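Ticket 1410: Cavden page, infobox map pin in the wrong place and population row blank
Opened by: Wanda Domański
Status: Resolved, one leftover item
Area: Town and village pages / templates

Wanda, first entry

Hi all! I look after the pages for the little places along the river, and the Cavden one has gone funny on me. Two things are wrong and I can't tell if they're related. The red pin on the locator map sits way off to the east, out in the woods past the county line (there's nothing there, I've hiked it), and the population row in the infobox has a label with nothing next to it. The text of the page is fine. The history section is fine. It's just the box.

I noticed it this morning when I went in to fix a typo in the paragraph on the old toll bridge. I can't swear it was okay before that, but I'm pretty sure I would have spotted a pin in the woods.

What I've tried so far: purged the page, looked at it logged out, looked at it in a different browser, and looked at it on my phone. Same thing every time. I also opened the Marciniak page to compare, and that one looks perfect, pin right on the market square where it belongs. So it's not every page, thank goodness.

Reply from Pranab Miah

Thanks Wanda. Can you paste me the coordinates line exactly as it sits in the page source? Don't retype it, please copy it. Also, does Cavden still have its own municipality code, or did it get folded into Citley in the merger? The population figure gets pulled in by code, so if the code went away the row would come up blank just like you're seeing.

Wanda

Copied and pasted below.

lat_deg = 48
lat_min = 30
lon_deg = 11
lon_min = 75

Oh. Well, I see it now that it's sitting there on its own. You can't have 75 minutes, can you? It should be 15. I'm going to go change that and come back.

Okay, back! Changed it, saved it, and the pin jumped over to the right spot, just north of the church. So that's half of it. I checked the page history and the 75 went in with an edit from September, so it's been wrong a good while longer than I thought and my typo fix had nothing to do with it. I feel a bit better about that, and a bit worse about not noticing.

The population row is still blank. And yes, Cavden did get folded into Citley, but I thought we'd agreed to keep separate pages for the old villages? There was a long talk about it and I remember Elżbieta being very firm. 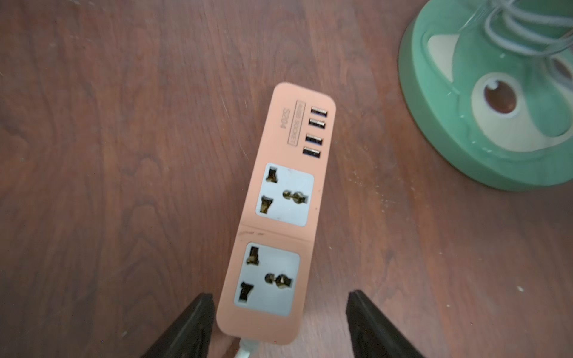 I went looking for the code in the template's data list and Cavden isn't there anymore. Citley is, and its number looks higher than it used to be, so I guess they've added the village people to the town people. I tried typing the old number straight into the population field and the box just ignored me. Is there some setting that tells it to stop looking at the list?

One more odd thing while I was in there. The "Districts" line says Cavden has 69 of them. It has three, and one of those is really just a farm with a big opinion of itself.

Pranab

Good catch on the minutes. The template really should complain when it gets anything over 59, so I'll put that on my list.

For the population, yes, the box looks at the list first and throws away whatever you type by hand. You're using the municipality box, and Cavden isn't a municipality now. Try the district box. It takes a typed number plus a date for the number, and it has a line for "part of" where you can put Citley.

The 69 is a mystery to me. Stellan, you did the last big pass on those, any idea?

Reply from Stellan Forsberg

Guilty. I think I pasted the row for Plernelari one line too high. Plernelari is the one with all the hamlets. Could you check whether its page says three? If so, they got swapped.

Wanda

Ha, yes! Plernelari says three. I've swapped them back. Somebody up there must have been very confused.

Switched Cavden over to the district box too. It took me a few tries, the first time I lost the coat of arms (the field has a different name in that one, so you have to move the file name across by hand), and the second time I left off a closing bracket and the whole article slid into the box. Fun! But it's in now. Pin is right, population shows, the date shows under it in small print, and it says "part of Citley" with a working link.

I also added a line to the opening paragraph saying it was its own municipality up to the merger, and Elżbieta Wróbel has looked it over and is happy with the wording. She wants a source on the merger date, so I've put in the county bulletin.

Still open: the navigation bar at the bottom of Cavden lists it with the municipalities of the county. It ought to come off there, but that bar is shared by every page in the county and I don't want to break it. Szymon, could you take a look when you have a minute? I've left a note on the bar's talk page with the line that needs to go.

Pranab

Closing this one. The navigation bar gets its own ticket, assigned to Szymon Nowakowski. Wanda, if any of the other merged villages show a blank population row, it's the same cure, so go ahead and switch them without asking.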